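Two arms, one red cloth, and a budget that won't sit still

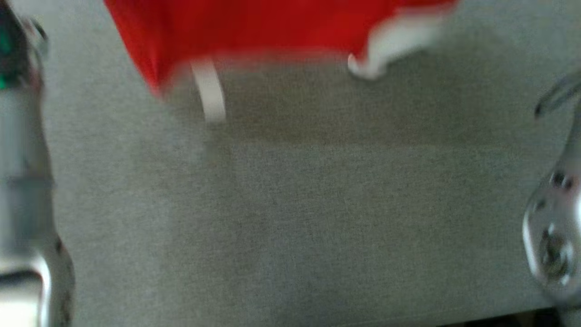 FEATURES | Kit & Money

The red cloth is a blur, sagging along its lower edge, and the felty grey table between the grippers is bare. Two silver grippers, one each side. Ermelinda Fonseca barely looks. She's got a spreadsheet open and she's on row 26.

Row 26 is table coverings. Grey, speckled, bought by the metre. "I forgot it the first year," she says. "Completely forgot. You budget for arms, you budget for a computer, then someone says what are we putting the cloth on."

Fonseca plans equipment for Grustarine, a small textile-handling firm that wants robots to do what people in laundries and hire shops do all day: pick up, shake out, fold, stack. Not glamorous. Expensive, though. Her second pair of arms has to be ordered before the end of the quarter and she has two quotes on the desk, one from Ternetti and one from Vieira. They don't agree on anything, not even what counts as a spare.

The Ternetti quote is the cheaper one. At first. Grippers are listed seperately, cables are listed separately, and the training days are on a sheet that came in a different email. Vieira puts the lot in one price and then asks for 50 per cent up front.

"That's the bit that hurts," says Horácio Leitão, who runs the floor. "Half the money gone and you've got a delivery date and a nice PDF."

Leitão has his own list. Fingers first. Metal fingers on soft cloth means you think about edges, about snagging, about what happens to a hem after a long week. He wants 10 spare sets in the cupboard. Fonseca has put down four. They've been arguing about it since December, quite cheerfully.

Then there's the cloth itself. Buyers forget cloth. A robot that folds one red thing nicely all morning hasn't told you much about a fitted sheet, so the firm gets through stock: napkins, tea towels, aprons, things with tags and things with trim. Some of it comes back from hire customers. Most has to be bought, and washed, and bought again. It has its own line now, under consumables, next to tape.

And downtime. Leitão plans for 10 lost days a year per pair of arms. Fonseca thinks that's gloomy. She's left it in anyway -- the last time she took a number of his out, she had to put it back by Easter.

What about software? Grustarine uses a scheduling package called Cato, paid for by the seat, and every new pair of arms means another seat. Small money next to hardware but it comes round every year, and it isn't in either quote. Same goes for the insurance. Same for the electrician, who has to come twice becuase the first visit is only to look.

Advice for anyone starting out? Fonseca says get the suppliers to quote against your list, with your headings, and send it back if they use theirs. Ask who pays the carriage on a repair. Ask how long a gripper is away for. Leitão says measure the door.

They're leaning towards Vieira, if the deposit can be split in two. If it can't, Ternetti, and Leitão gets six sets of fingers as a peace offering. He's holding out for eight.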